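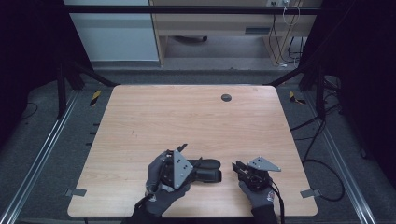 Éloge de la table presque vide

Je vais défendre une cause minuscule et j'y mets tout mon cœur : il faut trier un seul objet à la fois, sur une table où il n'y a que lui. Un étui noir, une housse, une trousse, peu importe. On le pose sur le bois clair et, enfin, on le regarde !

Pendant des années j'ai rangé comme tout le monde, par tas. Le tas des câbles, le tas des pochettes, le tas de ce qu'on verra plus tard (celui-là grossissait à vue d'œil). Un vendredi de mai, j'ai vidé l'armoire du couloir sur le lit et j'y ai trouvé 268 choses. Je les ai comptées par dépit, assise par terre, avec l'envie de tout remettre en vrac et de refermer la porte à coups de hanche. J'ai dormi sur le canapé.

C'est Minttu Peltonen, avec qui je partageais alors l'atelier de la rue Ongart, qui m'a convertie. Elle réparait des sacs et ne gardait devant elle que la pièce en cours. Le reste attendait dans une caisse, sous la table. J'ai d'abord cru à une manie. Puis j'ai essayé un soir, vers 8 heures, et je n'ai plus arrêté.

Ce qui change, c'est l'attention. Dans un tas, un étui souple est une tache sombre parmi d'autres taches sombres. Seul sur un plateau clair, il retrouve une forme, une couture, une boucle qu'on avait oubliée, et l'on sait très vite si l'on s'en sert ou pas. J'ai retrouvé ainsi la housse de mes jumelles, que je prenais depuis trois ans pour un étui à lunettes géant. Quelle joie idiote, et quelle joie quand même !

On me répond que c'est lent. Oui, c'est lent, et alors ? Le soir du grand tas, j'ai passé quatre heures à déplacer des choses sans rien décider. Avec ma méthode, j'en ai traité 204 en un peu plus d'une semaine, par petites séances, en écoutant la radio. Les autres sont encore dans leur caisse et ne me font plus peur.

Un mot sur la table elle-même, parce qu'on la néglige. Je la veux claire, avec des coins arrondis (mes hanches ont de la mémoire), et j'ai une tendresse particulière pour les plateaux percés d'un petit trou rond pour les câbles. Le fil de la lampe y descend et ne traverse plus le champ de bataille. Ma vieille Trestik n'en avait pas, je l'ai percée moi-même, un peu de travers. Inutile d'avoir un meuble immense : au-delà d'une certaine taille, on recommence à poser des choses dans les coins.

Je sais bien que des gens très ordonnés préfèrent les boîtes étiquetées et les tiroirs à compartiments. Ma sœur en possède plus de 400, de ces étiquettes, et elle cherche toujours ses ciseaux. Moi je continue avec mon plateau nu et ma caisse dessous. Ce soir, c'est le tour d'une pochette noire dont la fermeture coince, et je m'en réjouis depuis le déjeuner.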